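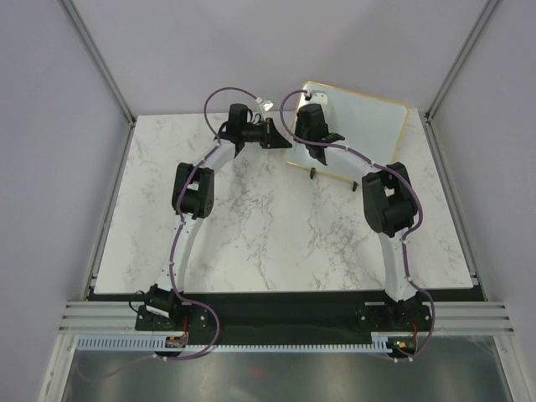

Buscar en el sitio Escribe tu búsqueda Ir

Cómo llenar una sala de 393 personas con una banda que casi no conoce nadie

Informe de proyecto. Asignatura: Gestión de espectáculos musicales
Entregado el 18 de marzo de 2026

1. Planteamiento

El encargo consistía en organizar un concierto de verdad, con público de verdad y con un presupuesto que daba risa: 2.000 euros, IVA incluido. Nuestro grupo eligió a Pridov, un cuarteto de pop con sintetizadores que lleva varios años siendo «la próxima sorpresa» y que aceptó tocar antes de que termináramos de leerles las condiciones. De teloneros vinieron Ralik, un dúo de guitarra y caja de ritmos que cabe entero en un taxi. Esto último pesó bastante en la decisión artística.

2. La sala

Visitamos dos locales. El primero tenía una acústica excelente y una columna en mitad del escenario. El segundo, la sala Jireš, tiene un aforo autorizado de 393 personas, camerino con espejo y una mesa de sonido que el técnico trata de usted. Firmamos con la Jireš. El contrato incluía técnico de sonido, limpieza y una persona en taquilla; las luces se pagaban aparte, cosa que figuraba en la página que todos dimos por leída.

3. Promoción

La cartelería la imprimió Prurkico a precio de estudiante. La primera tanda salió con el nombre de la banda correcto y la hora equivocada. La segunda, al revés. Colgamos las dos, con un rotulador cerca.

En redes publicamos un adelanto de quince segundos del single nuevo. La banda quería subir la canción completa, que dura casi siete minutos y no tiene estribillo hasta el quinto, y hubo que negociar. También mandamos notas de prensa a radios locales. Nos contestó una para preguntar si Pridov era un medicamento. Les hicimos una entrevista por teléfono igualmente y, a juzgar por las ventas de esa tarde, fue lo mejor de toda la campaña.

4. El día del concierto

La prueba de sonido empezó con retraso porque el teclista había traído todos sus cables menos el de corriente. Ralik probó en lo que se tarda en tomar un café y se ofreció a tocar un rato más si hacía falta. Hizo falta.

Entraron alrededor de 15 personas en la primera media hora, contando a dos padres. A partir de ahí la cola fue creciendo y, cuando Pridov salió al escenario, la pista tenía aspecto de concierto. No llenamos. El título de este informe se redactó en octubre y conviene leerlo como una declaración de intenciones.

Musicalmente, lo mejor fue el tramo central, con las canciones más bailables seguidas y sin discursos. En los bises recuperaron una balada antigua que la mitad del público cantó y la otra mitad aprovechó para ir a la barra.

5. Cuentas

La taquilla cubrió el alquiler, los dos cachés y las famosas luces. La segunda impresión de carteles la pagamos nosotros. El margen final dio para una ronda de refrescos, y así consta en el anexo, con su tique.

6. Qué cambiaríamos

Abrir puertas más tarde. Leer los contratos hasta el final. Revisar los carteles entre dos personas que no se lleven demasiado bien. Pedir a la banda una lista de material con una semana de margen y llamar la víspera para repasarla en voz alta, cable por cable.

Pridov nos ha propuesto repetir en julio, al aire libre. Hemos pedido que nos lo manden por escrito.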